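How to Collect Grasp Examples From a Bin of Junk

If you have a working arm, a gripper and a learning system that needs to be shown how picking things up goes, you are now in the business of filling a bin with junk and recording what happens. It is slower than you think. The steps below are how we do it on the Staltbridge setup, including the parts we did wrong first.

You should already have the arm talking to your computer, the fixed camera calibrated and an emergency stop you have tested this week. If any of those is still on your list, go do it. The junk will wait.

1. Pin the bin down

A gripper that misses an object will push on a wall, and a bin that has been pushed on is no longer where your calibration says it is. Clamp it to something or clamp something to it. Spring clamps on the rim are quick, and a bright color helps you spot them before the elbow does.

Then put tape on the table at the places you'll want to find again. We skipped the tape on our first set, bumped the bin at some point in the morning and carried on in good spirits until the end of the day. That cost us 688 grasps. They are still on the drive, in a folder Casimiro Cuesta named "sad".

Enter the floor height and the four walls as limits in your controller. Leave a margin at the walls, and a bigger one in the corners. If your bin has a sloped side, model it as a slope. Modeling it as a box teaches the arm that there is air where there is metal.

2. Choose objects that disagree with each other

Go for a spread of trouble: something hard and round, something limp, something see-through, something with arms and legs. Shiny is good. Fuzzy is very good, and you'll hate it.

Action figures are excellent value. They offer a waist, a head and several limbs, and each is a different grasp with a different way of failing. Soft things with strands do the opposite and offer you almost anything, so the gripper closes on one strand and lifts it proudly while the rest stays on the floor. Decide before you start whether that counts as a pick. We say it counts if the whole object clears the rim. Hélène Bouchard wanted it to count if the object left the floor, and we had that discussion for longer than it took to collect the data.

Keep a spare tub of objects that the system never sees during training. Label the tub. Put it in another room if your colleagues are tidy people.

3. Scatter, don't arrange

Tip the objects in from a container. Do not place them by hand. You'll think you are placing them at random and you will be spacing them out like cookies on a tray.

Let some land against the walls and in the corners. Those are the hard ones, and a learner that has only seen the middle of the bin will be lost the first time something rolls. If an object lands where the arm can't get to it at all, leave it for the rest of the round. Knowing what to leave alone is part of the job too.

4. Run the loop

Each attempt goes like this:

Move the arm clear and take a "before" picture.
Pick a grasp point, either from the current model or at random.
Go down, close, lift.
Check the finger gap and the "after" picture.
Save everything, drop the object back in from a low height, repeat.

Our script for this is called Gonov, for reasons that left with Brock Simard. Whatever you call yours, have it write to disk after every attempt. A script that saves at the end of the run is a script that has never met a loose cable.

On cables: everything that runs to the gripper has to survive the wrist turning. Before you collect anything, send the wrist slowly through its whole range with one hand on the stop and watch the bundle. Leave a generous loop near the joint and bracket it. Then rerun the camera check, as the loop you just made may now hang in front of half the bin. Some blocking can't be helped while the arm is down, so take the pictures you care about with the arm out of the way.

5. Keep the misses

New people delete them. It feels like cleaning. But a set made only of successes tells the learner that everything works, and it will believe you.

What you do throw out are the attempts where the setup broke: the bin moved, the stop was hit, the camera skipped. Mark these in the log at the time, with a word or two on what happened. "Weird" is not a word or two on what happened.

6. Reshuffle

We do 192 attempts to a round, then empty the bin and tip it all back in -- swapping a few objects while we're there. Left alone, the gripper herds everything into one corner and you end up with a very thorough study of that corner.

After 7 rounds, stop and train something, even something small. Our first model that was any use had seen 1,192 clean attempts. It was good at balls and had strong, mistaken opinions about anything transparent. So the next rounds got more of the transparent stuff, and that back-and-forth is most of the work from here on.

7. Before you leave it running

Look at where the pendant is and whether you can reach it without climbing over a cable. Check the free disk space. Read the last ten lines of the log, out loud if you're alone. Then watch the first 20 minutes in person, however dull.

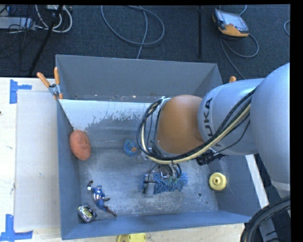 Tanner Lavoie
Bench notes, Staltbridge bin project | February

The gripper is down at the blue fuzzy thing, so see step 2. Captain America is lying in the near left part of the bin, well clear of it, and the yellow round one is over by the right wall. The reddish-orange oval against the left wall is the sort of placement you would never get by hand, and I'd leave it exactly there for the round.

Orange-handled clamp on the back left corner, blue tape on the wood to the left. The pendant is on the carpet behind the table. Step 7 was written by someone else's better nature.

Log format and the controller limits are in the next page of these notes, once Sheldon Girard gives me back the laptop they're on.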